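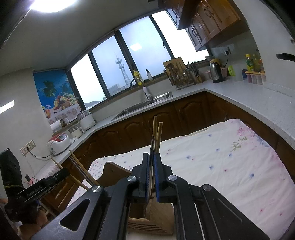 ## Do I need to bring my own chopsticks?

Nope! I've got plenty at the Gakilham noodle nights, light wooden ones and thinner darker ones, so grab whichever feels right. Forks are fine too.

## How much is it?

$14 a head, and that covers one big bowl plus a refill of broth. Drinks are extra – Margit Bárány runs that table and she only takes cash.

## Can you do it without meat?

Yes, just tell me when you sign up. The mushroom broth is my favorite anyway (I use way too much ginger and I'm not sorry). I can't promise gluten free, my kitchen's too small for that.

## Where do I park?

Behind the old Oltmanns store. Please don't block Uwe's driveway, he leaves for work at 5 a.m.

## Are kids welcome?

Totally! Under sixes eat free, and I'll leave the chili off.

## When's the next one?

Sometime in March. I send the date out to the mailing list first – 400 of you on there now, wow – and then I put it up on this page.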